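Hakeck issue tracker
Project: Curkora – garment hanging study
Ticket 1485
Title: Policy success on hanger insertion does not match the result in the report draft
Type: Method / evaluation
Priority: High
Status: Resolved, one follow-up open
Opened: July 22, 2021
Component: two-arm teleoperation, action chunking, evaluation protocol

Summary

The draft report says that the policy trained on the full set of 300 demonstrations puts a garment on a hanger and places the hanger on the rail in 31 of 40 trials. When I repeated the evaluation with the same checkpoint at the Skusow flat, I obtained 18 of 40. I used the same garments, the same rack and the same starting script. I would like to understand the difference before the draft goes to the Vrettos side for reading.

I write this ticket in the order in which I worked, so some early entries contain a wrong idea. I have left them in.

Environment

Two arms, one gripper on each. Head camera plus one camera at each wrist. Policy server on the local machine, not over the network. Control software is the April branch with no local changes. Checkpoint hash compared with the one in the report folder: identical.

What the task is in our protocol

The trial starts with the garment on the table and the hanger next to it. The arms pick up both, put the hanger inside the collar, one shoulder and then the other, lift, turn towards the rack and hook the hanger on the bar. A trial is a success only if the hanger stays on the bar after both grippers have opened and moved away. There is a limit on time for each trial, and it was not changed between the two evaluations.

Most of my failures are in the middle of this sequence, while both grippers are still close together and the garment is in the air before the rail. The hanger is in the upper part of the cloth but it is tangled, and the policy hesitates between the next step and a new try of the last step.

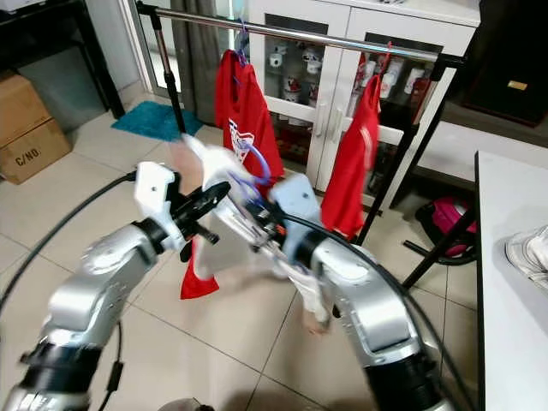 Log entry 1 – camera position

First idea: the head camera had moved. It was taken off for cleaning in between, so this was reasonable. I put the calibration board on the table and compared with the saved values. The difference was very small, below what we normally accept. I still corrected it and ran ten trials.

Result: five successes of ten. No clear change. I put the corrected values in the config anyway.

Log entry 2 – light

Second idea: the window. The demonstrations were recorded mostly in the morning and I was testing in the afternoon. The shadows of the arms fall on the floor tiles in another direction, and I thought the policy could be sensitive to this.

I ran ten trials in the morning with the curtain in the same position as in the recordings. Result: four of ten. So the light is not the explanation, or it is a small part of it. I was a little disappointed, because it would have been easy to fix.

Log entry 3 – gripper closing force

The left gripper was closing a little more slowly than the right one. I measured the time from command to full close with nothing between the fingers. The left needed longer, but the same was true in the old logs from the demonstrations, so the policy has seen this delay in training. I did not change it. Please do not "repair" it before the comparison is finished, otherwise we will have two changes at once.

Log entry 4 – reading the action logs

After the hardware checks I compared the action logs of the two evaluations side by side. I should have begun with this.

The policy predicts a chunk of future actions, and we execute a part of the chunk before we ask for a new one. In the report evaluation, the executed part was half of the chunk. In my evaluation it was the full chunk. The checkpoint is the same, but the value is not saved in the checkpoint. It is read from the launch file, and the launch file in the April branch has the full chunk as default. The person running the report evaluation must have given the value by hand on the command line, and it was not written in the notes.

With the full chunk, the arms act for a long time on an old view of the cloth. For a rigid object this may be acceptable. For a thin garment that is still swinging, the collar is no longer in the place where the policy saw it. This agrees with the failures I described above.

Log entry 5 – repeat with half chunk

I set the executed part to half of the chunk and ran the complete protocol again, 40 trials.

Result: 29 of 40. The draft has 31. I consider this a reproduction within what one can expect from so few trials. The time per trial is longer, but no trial reached the limit.

The remaining failures, from my notes:
– six with the hanger not fully inside the second shoulder when the lift began
– three with the garment caught on a gripper finger after opening
– two with the hook passing in front of the bar

Log entry 6 – the light blue garment

The light blue fabric needs a separate entry. It is thin and slightly shiny, and it failed more often than the others in both settings. With half chunk it improved, but less than the red and the white ones. The difficulty begins already at the first lift from the table. The cloth collects around the gripper at the top, and the lower part makes a pouch which hangs over the table edge. The fabric then swings when the arm goes up, and from the head camera the forearm covers a part of the table exactly when the policy should look for the opening.
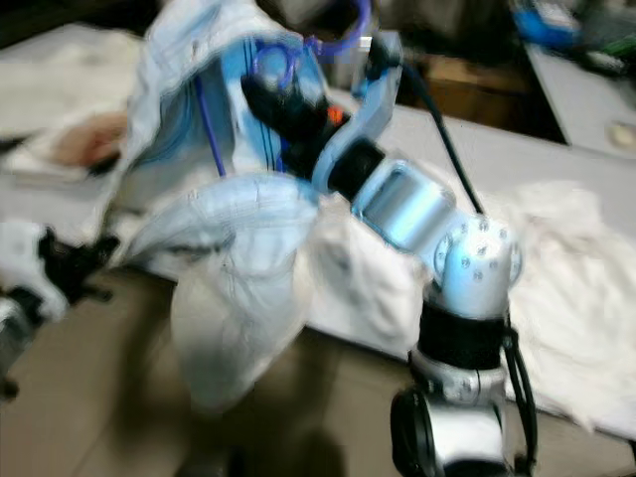 First lift of the light blue fabric, head camera, arm in fast motion.

I looked through a number of these head camera recordings. In the fast part of the lift they have strong motion blur and the edges of the fabric are soft. I tried a lower speed limit for the lift only, with everything else the same. In a short test with this garment the grasp for the second hand was better, but I did not do enough trials to give a number, and I ask that no number is quoted from it.

Conclusion for the draft

1. The result in the draft can stay, but the text must say that half of each chunk is executed. At present the method section gives only the chunk length, and a reader would reproduce my 18 and not our 31.

2. I suggest adding my first evaluation as a second row in the table. It is the same checkpoint with a different executed length, so it is in fact a useful ablation that we already have. The ten-trial tests from entries 1 and 2 should not go in the table, as they were made only for finding the fault.

3. The results should be given per garment and not only as a total. The total hides that one fabric is clearly harder.

Changes made

– The executed length is now written in the checkpoint metadata and read from there. If the launch file has another value, the program stops with a message.
– The evaluation script saves the full command line in the trial folder.
– Head camera calibration updated (see entry 1).
– Default in the launch file changed to half chunk.

Comment from reviewer

I agree with points 1 and 2. For point 3, please put the per-garment table in the appendix, there is no space in the main part. Did you check that the demonstrations themselves do not have more failures for the light blue one? If the operators also needed several tries, the policy may have learned the extra tries from them.

Reply

Good question, I had not checked. I have now watched the demonstrations for this garment. In many of them the operator releases the fabric and takes it again one time before the hanger goes in. We kept these recordings because they finish correctly. I will train one version without them and one version where only the part before the second grasp is removed. This is moved to a follow-up ticket, which stays open and is linked to this one.

Resolution

Cause: executed chunk length different between the two evaluations and not recorded.
Fix: merged.
Ticket closed after the second full evaluation. The follow-up on repeated grasps is assigned to the data group.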